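Hukard wrist-view set: README

Maintainer: Filippos Drakos
Last edited: Apr 5, 2020

What this is

Wrist camera recordings from a comparison of two end effectors on the same arm. One is the Flendurov four-finger-and-thumb hand. The other is the Satex parallel gripper we have used on every project before this one. The arm controller is a Katsaros unit with stock firmware. Hukard is the name of the project and has no meaning beyond that.

The set holds 294 episodes. Each one is a single attempt to pick up an object, move it to a target spot and let go. Video is from the wrist camera only. Joint positions and commanded positions are logged next to it, one file per episode.

Why we made it

The Flendurov hand was sold to us as a drop-in upgrade. We were told that more fingers would mean better grasps on odd shapes with no extra tuning. I did not believe this when I read it and I am not convinced now, but I wanted numbers I could show to the people who sign for equipment. If you came for a demonstration of how good multi-finger hands are, this set will probably disappoint you. It may also disappoint anyone who wants to hear that they are useless. The results are mixed and the test was small. 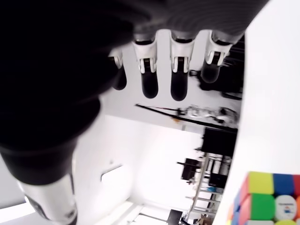
Camera placement caused more argument than the choice of hand. With the parallel gripper, a wrist mount gives a clean look down between two jaws and very little is lost. With the Flendurov hand the palm takes up a big dark share of the picture, the thumb comes in so close that it blurs, and the Rubik's cube may be squeezed into the lower right corner with only part of it showing. A model trained on this view has to work with whatever tiles happen to peek in. We tried moving the mount outward and gave up when it began to foul the cable. Anyone who reports a result on the hand episodes should say how they dealt with partly hidden objects, and I would be suspicious of a paper that leaves it out.

Objects

There are 8 objects in the set: cube, mug, tape roll, sponge, marker, tennis ball, small carton, screwdriver. All were bought locally and none is a standard benchmark item, so please don't compare our success rates with published ones. The screwdriver was replaced partway through with one that has a thicker handle. Episodes with the old one have "sd1" in the file name and the rest have "sd2".

Controller settings

The Katsaros unit ran at 200 Hz for both end effectors. The vendor suggests a higher rate for the hand. We tried it, saw dropped commands in the log, and went back. It is possible that the hand would do better on a different controller. It is also possible that this is what vendors say when a hand does badly.

Grip force on the Satex was fixed. On the Flendurov hand it was set by current limit, and I do not trust the current readings at the low end. Treat that column as a rough guide.

Labels

Success or failure was marked by the operator right after each attempt. A second person went over the video later without seeing the first label. They disagreed on 7 episodes, and those are tagged "unclear". Leave them out or keep them in, but say which you did.

Known problems

Clock drift between the video and the joint log is present in the early sessions. There is a correction script in the tools folder. It assumes the drift is linear, and I only checked that on a few files.

Lighting was not controlled. Bright patches in the background wash out in some episodes, and exposure was left on automatic.

The operators had years of practice with the parallel gripper and very little with the hand. This alone could explain a good part of the gap in success rate, and I can't separate the two effects with the data here.

Planned

A repeat in September with a second camera fixed to the table, if the arm is free. Until then I would not buy or reject either product on the strength of this set.

Send corrections to Filippos through the issue tracker. Please include the episode number.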